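4.2 What the budget clerks told me

I'd gone to Cuslow thinking I would be writing about tax. The council there had spent most of the spring arguing over whether to dip into the reserves of its own water fund to plug a gap in the general budget, and I wanted to know who had the upper hand at each stage. What I got, once I started talking to the people who type up the papers, was a lot of talk about timing (and a great deal of tea).

The fund held more than the bylaws said it had to. Everyone agreed on that much. The mayor's office wanted to move the extra across in one go, before the summer recess, and the majority group wanted it moved in 2 parts with a vote before each. You'd think this was a small difference. It took up eleven meetings! I sat through most of them, and I've read the minutes of the rest, and my feeling is that the sum hardly mattered to anyone in the room. They were fighting over who would get to say no next time.

Griet Van Loon, whose earlier work on town reserves in Zurwood I lean on all the way through this paper, calls this "voting on the next vote". I like the phrase and I've used it as a code in my interview notes. It came up far more than I'd guessed it would, and it came up on both sides. One group leader told me, quite cheerfully, that she'd have backed the whole transfer in March if the mayor had only asked her first.

I also sent a short postal survey to 3,000 households, and 500 came back filled in well enough to use. I won't make too much of them, as people who answer a survey about a water fund are not your average ratepayer. Still, hardly any of them knew the fund had a floor, and plenty thought the money could be spent on roads already. Decha Siriwan found much the same in Stondero with a longer form and a better reply rate, so I'm fairly happy to let the point stand. The full wording is in the appendix, along with the two questions I wish I'd put differently.

The deal itself was a patch, and the councillors I spoke to knew it. Half the transfer went through with a promise to talk again, and the rest of the gap was left for the autumn. When I try to explain this to students I reach for Figure 3, where a single knot holds the cut together near its left end and the red band gets wider off to the right. Cuslow's first vote was that knot. The roads budget, the pensions top-up and the Cormier bridge loan all lay further along, and I come to each of them in section 4.3.

Figure 3. One tied suture near the left end of a long, straight incision. 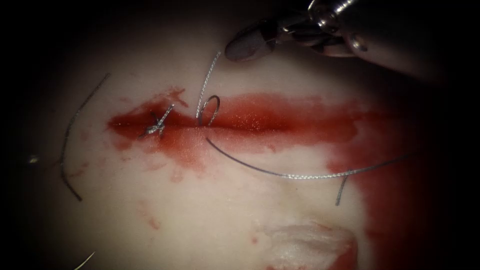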